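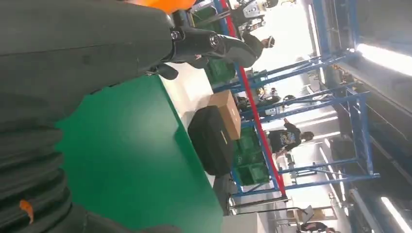
Boltless shelving

By the Entili editors
Last updated: January

Boltless shelving is open metal racking that goes together without nuts and bolts. Upright posts take the weight, horizontal beams hook or slide into slots in the posts, and a deck of board or wire mesh drops in on top. Diagonal braces are often added across the back or sides to stop the rack from swaying. It is one of the great plain inventions of the workroom, and a pleasure to put up!

Parts and colors

Posts and beams are commonly painted in different colors, and blue is a long-time favorite for posts. A four-shelf bay from the Tindville workshop catalog has 8 beams, all the same, so it hardly matters which one you pick up first. A rubber mallet seats each beam in its slot. Floors are rarely level, and many posts have feet that take thin metal shims.

Crates and boxes

Racks and plastic crates grew up together. Ridged crate walls stay stiff under load, and a crate slides out like a drawer if the beam has no lip. Cardboard boxes work well too — they just like a dry room and a light load. Heavy things go low. A packing table set in front of the rack saves a remarkable amount of walking.

Collections

The Drilari storeroom keeps 3,559 labeled crates on boltless racks, with the oldest bay now 50 years old and still in daily use. Its beams have been repainted twice.

Comments

Our Dristus rack has moved house with us 4 times and never lost a part. Love it.

Could you add something on corner units? The posts can be shared and it looks so neat.

Mallet, yes. Not a hammer. I have the dents.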